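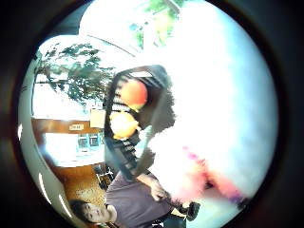
Packing room, Herkuvstead: a dark item with two round shapes on its face, one orange and one yellowish.

43 shares 2 comments

Household Goods Sorting and Packing Program
Progress report to the Dalton Fund
Mon 14 November

1. Purpose of this report

This report covers the second stage of the program, which sorts donated household goods at the Herkuvstead centre and packs them for families moving into new homes. It is submitted under the reporting terms of the current grant.

2. Work completed

The bags and small textiles line is now in regular operation. Soft bags, pouches and cases were previously stored in mixed cartons with bedding and kitchen cloths, and packers lost time looking for them. They are now handled at their own bench. Each item is opened, emptied, checked along its seams and fastenings, and placed in a labelled tub according to size and colour. Items with trim or attached decoration are kept apart from plain ones, as loose pieces can catch on other goods in a full carton.

Handover between the checking and packing positions has also been changed. Small items are passed directly by hand and are no longer set down on a shared tray. Sibel Tatlı, who coordinates the room, reports fewer unchecked pieces reaching the cartons since the change was made. No formal measure was kept before the change, so a comparison cannot be offered.

3. Expenditure

Spending for the period was $2,985 and covered shelving, tubs, labels and the hire of a van for collections from Tamayo. This is within the approved budget. Two invoices from Pirko, the shelving supplier, were received late and will appear in the next statement.

4. Matters outstanding

The mending shelf remains behind schedule. Items needing a new zipper or a restitched strap are being set aside correctly, but there is no regular session for the work and the shelf is close to full. We propose to hold mending on the same day as sorting until the end of the grant period.

Storage for bulky items — chiefly doonas and floor cushions — is still shared with the building's other tenants. The centre has asked for sole use of the rear store and expects a reply before the next report.

Labels on the smaller tubs have been peeling and will be replaced with tie-on tags.

5. Next period

Work planned for December includes the seasonal packing round, a full count of the textile tubs, and a revised checking sheet for bags and pouches. A draft of the sheet will be sent to the Fund for comment before it is put into use. No variation to the grant is requested at this time.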